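Week 7: Mutual Legal Assistance and the Recovery of Assets Held Abroad
Lecturer: Ramesh Rawat
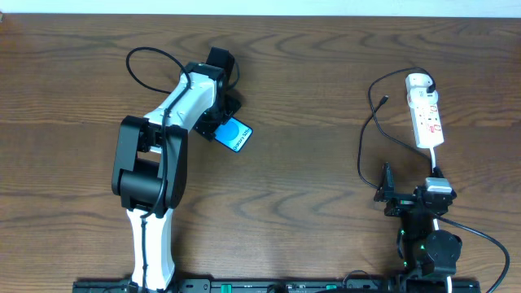
Last week dealt with extradition, where the object of the request is a person. This week deals with requests for evidence and for property. The two are often run in parallel by the same central authority, but the tests differ and so does the consequence of getting them wrong. A defective extradition request can usually be made again. A defective restraint request may alert the holder of an account, and the funds will have moved before a second request is drafted.

1. Terminology

Mutual legal assistance (MLA) is formal cooperation between states in criminal matters, made under a treaty, a domestic statute or an undertaking of reciprocity. It is to be distinguished from agency-to-agency assistance, in which police or financial intelligence units share information directly. Material obtained agency-to-agency is frequently supplied for intelligence purposes only. Whether it can be tendered in court depends on the terms of supply and on the evidence law of the forum.

The requesting state asks. The requested state executes, and does so under its own procedural law unless the treaty allows otherwise.

Restraint (or freezing) preserves property pending an outcome. Confiscation, called forfeiture in some statutes, transfers title. Students continue to use these interchangeably in assignments and will lose marks for it.

2. Conviction-based and non-conviction-based orders

A conviction-based order follows a finding of guilt. The criminal standard applies to the offence. The link between offence and property is then generally decided on the balance of probabilities.

A non-conviction-based order is directed at the property. The civil standard applies throughout and no defendant need be before the court. It is the usual route where the suspect has died, has absconded or holds an immunity from prosecution. Article 54 of the United Nations Convention against Corruption asks states parties to consider permitting it in such cases, but does not oblige them to do so. Some requested states will decline to enforce a foreign order of this kind if they have no domestic equivalent.

3. Worked problem

Sengar is the former head of a state procurement office in State A. He is alleged to have awarded a dredging contract to Gokstead, a company incorporated in State A, in return for payments routed through Wistard, a company incorporated in State B. Wistard's sole asset is a house in State C. The house is let to Sellska, an unrelated tenant paying market rent. Sengar left State A in November and has not returned.

State A has charged Sengar with bribery and wishes to secure the house.

(a) Treaty basis. A and C have no bilateral treaty. Both are parties to the Convention, so it may serve as the basis, subject to C's implementing statute. Check the statute first. Some require the foreign country to be designated by regulation.

(b) Dual criminality. C must be satisfied that the conduct would be an offence there. The test looks to the conduct alleged and is indifferent to the label. An assertion that Sengar "abused his office" will not be enough. The request should set out who paid, through whom, in what amount and for which decision.

(c) Tracing. Title is in Wistard's name. Company records will be needed from B, and this means a separate request. Seek the register, the bank mandate and any nominee agreement. Where B keeps a beneficial ownership register, an agency-to-agency inquiry may get there sooner.

(d) Third parties. Sellska has a leasehold interest and nothing suggests knowledge of the offence. Restraint of the freehold should be framed to leave the tenancy undisturbed, with rent paid to a receiver or into court.

(e) Absence. If State A cannot try Sengar in absentia, a conviction-based order may never be available. Consider whether A's law permits a proceeding against the property, and whether C would register the result.

4. Grounds of refusal

The common grounds are political offence, discrimination, double jeopardy, prejudice to essential interests, and excessive burden relative to the value at stake. Former office holders regularly argue that a prosecution is politically motivated. Courts distinguish between a motive held by the government of the day and a prosecution with no proper evidentiary basis - the first does not establish the second.

Bank secrecy is not a permitted ground under Article 46(8).

5. Preparation for the tutorial

Read the Convention, Articles 46, 51, 53, 54, 55 and 57. Draft the restraint request from State A to State C, no longer than 2 pages, excluding the schedule of property. Annex the statement of facts separately. Bring a printed copy; drafts will be exchanged and marked up in pairs.

Return and disposal of confiscated assets under Article 57 is held over to Week 8.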